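How to Add a Picking Arm to a Packing Room Without Losing the Packers

By Lowri Skyrme

Stenbridge packs mixed snack cartons for small shops and office kitchens. A carton holds a set of bags, boxes and tubes that changes with every order, and until last year every one of them was picked by hand. We now run 2 arms on the picking side. The same people work in the room, but their jobs are different, and getting the jobs right took longer than getting the arms right.

These are the steps we followed, in an order that is a little better than the one we used. They should suit any small site that handles packaged food and is thinking about a first picking cell.

Before you start

You will need:

A full list of the items you stock, with pack type, weight and outer dimensions
Two or three weeks of order history
One packer released from the line for at least half of each shift
A supplier contact who answers the phone
A written agreement on hours and pay for the changeover period

Do the last one first. Our packers had a piece rate on top of the hourly wage. When the arm was being trained the line ran slowly, and the piece rate would have dropped through no fault of theirs. We froze it at the average of the previous quarter until the cell was signed off. If you leave this until the complaints arrive, you will have trouble getting anyone to help with the training.

Step 1. Sort your stock by how it behaves

We carried 1,194 items when we started. The supplier's survey form asked for size and weight, and we filled it in, and it was not much use. Two items with the same size and weight can behave in completely different ways when something closes on them.

Sort by pack type first:

Rigid: cartons, tubs, tins, tubes
Semi-rigid: trays with a film lid, blister packs
Soft and filled with air: chips, puffs, popcorn
Soft and dense: nuts, dried fruit, candy
Anything with a loose part, such as a hang tag or a taped-on sample

Then go through the soft groups again by hand. Pick each one up by the end, by the middle and by a corner. Write down whether it folds, slides or holds. Your packers already know most of this, so ask one of them to do it. Vira Derkach had worked our soft goods aisle for six years and filled in most of the sheet from memory, then checked the doubtful ones at the shelf.

Step 2. Decide what the arm will not pick

Make this decision early and put it on the wall. We took out glass, anything over the weight limit in the Tallex manual, and all items with loose parts. We also took out anything we sell fewer than a case of per month, as it costs more to train than it saves.

The items you leave out still have to be picked by someone. Put them together on one run of shelving close to the packing bench. We left ours where they were for the first month and the packers walked farther each day than they had before the arm came in.

Step 3. Record handheld picks

The Tallex cell learns from recorded picks. A person holds a gripper with the same fingers as the arm, picks the item up, turns it so the code can be read, and sets it down. You need a good number of these for each pack type, and they should vary. We set a target of 200 picks for each soft pack type and fewer for the rigid ones.

Keep sessions short. The handheld gripper is heavier than it looks and the wrist gets tired well before the hour is up. We settled on 25 minutes on and at least the same off, with the recording shared among four people. Different hands are good for the results as well, as everyone approaches a bag from a slightly different side.

Use real stock in every language you carry. A fair share of our range is imported and the back panels are laid out differently from the domestic ones.
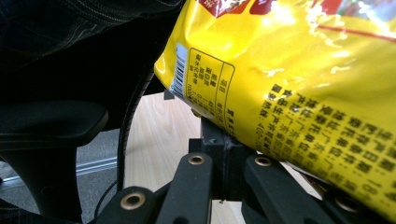 Log each session on paper as well as in the software. The software records the time and the item code. It does not record that the bags came from a crushed case, or that the person had switched hands. Leave a column for remarks and read it at the end of each day.

Throw out damaged stock after recording. A bag that has been gripped many times goes limp, and later picks with it will teach the arm to expect a limp bag. We swapped in a fresh one every ten picks.

Step 4. Set the grip by pack type

Start with the supplier's default force and lower it for the air-filled group. Go down in small steps until the bag slips, then come back up two steps. Do this with a cold bag and a warm one if your room temperature changes much over the day.

For the dense soft packs, the force matters less than the place. Contents settle to one end, and a grip at the light end lets the heavy end swing. Have the arm wait a moment after lifting before it moves sideways. This costs some time per pick and saves a good many drops.

Check the code reading separately. Shiny film throws back the overhead lights, and a crease across a barcode is enough to stop it from reading. We moved one lamp and added a second scanner position. Before you buy a better scanner, try turning off the light directly over the cell.

Step 5. Run the cell beside the old line

Do not switch over. Run the cell next to the hand line and give it a small share of the orders, starting with the simplest cartons. Have the packers check every carton the cell fills.

Our sign-off test was 1,000 picks across all approved pack types, with every failure written down and sorted by cause. We failed the first attempt. Most of the misses were in one family of small square bags, and the cause was a shelf lip that stopped the fingers from getting under them. We cut the lip off, recorded more picks and passed the second time.

During this stage, hold a ten-minute meeting at the end of each shift. Ask what the arm got wrong and what it made harder for the people next to it. Ours made a gap in the bench where two people used to pass cartons to each other, and we had to move a roller section to fix it.

Step 6. Rewrite the jobs

Once the cell is taking a steady share of the work, the old job descriptions stop being accurate. We ended up with three roles.

Cell minder. Clears misses, refills the shelves the arm picks from, and stops the cell when needed. Must be trained on the lockout procedure. We do not let one person mind both arms.

Packer. Picks the left-out items, finishes the carton, checks it against the order and seals it.

Item trainer. Records picks for new stock and updates the grip settings. Vira took this one, at a higher grade. She had asked for it in writing before we had a name for it.

Rotate the first two. Minding a cell is quiet work and people get drowsy at it, mostly in the hour after lunch. Packing beside a cell is less tiring on the legs than the old job and harder on the shoulders, as more of the day is spent lifting finished cartons. We change over every two hours and have lowered the bench.

We did not lay anyone off. Two people retired during the year and we did not fill their places, and I told the room that before it happened. If you expect to cut jobs, tell people before the recording starts, while they can still decide whether to take part.

Step 7. Plan for new items

New stock arrives every week and so do new bags for old stock. A change of film or a slightly narrower seal can undo a setting that worked for months. Ask your buyers to send one case ahead of the main delivery, and have the trainer test it that day. Items that have not been tested go to the hand shelves.

We keep the item list in Clamow, with a field for pack group and another for the date of the last grip test. Any stock system with spare fields will do.

Common problems

The arm picks up two bags at once. Check for static, and for bags stuck together at the seal. Fan the bags out when refilling.

Bags burst. Lower the force, then look at the finger pads. Worn pads on one side make the grip uneven.

Codes will not read in the afternoon. Sunlight from a side window. Fit a blind.

The minder is always refilling. The shelf depth is too small for your fast sellers. Give them two slots.

Packers override the cell and pick by hand. Find out why before you say anything. In our case the cell was slower than they were on rush orders, and they were right to do it. Rush orders now go straight to the bench.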